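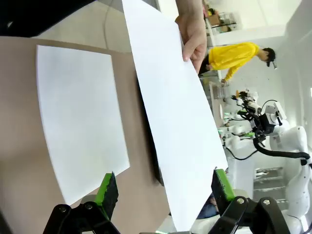 1/ Right, I've been promising for ages to write something about letters, so put the kettle on. In May I decided to write to people again, properly, on paper, and I've been enjoying it far more than I expected!

2/ It began with Gilles Chauvin, who I shared a house with in Wamton back when we were both hopeless at cooking. He moved to Nosard in 2000 and we'd slid into birthday texts and not much else. So I sat down at 6 one morning and wrote him two sides about my garden.

3/ His reply ran to 26 pages. I read it on the bus to Plovgate and missed my stop – he'd put in his mother's soup, a long grumble about his knees, and a story about our old landlord that I'd completely forgotten.

4/ A few of you asked about paper. I like plain, unlined sheets, nothing fancy, with a bit of bend in them when you pick one up. My lines slope downhill terribly and people seem to forgive it. 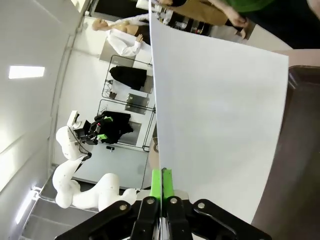
5/ What to write when you think you've got no news: start with the weather, then what you had for tea, and by then you'll usually have remembered something. Ask a question or two near the end so they've got somewhere to begin.

6/ My aunt is next (she'll want to hear all about the beans). If you owe somebody a letter, do tell me who!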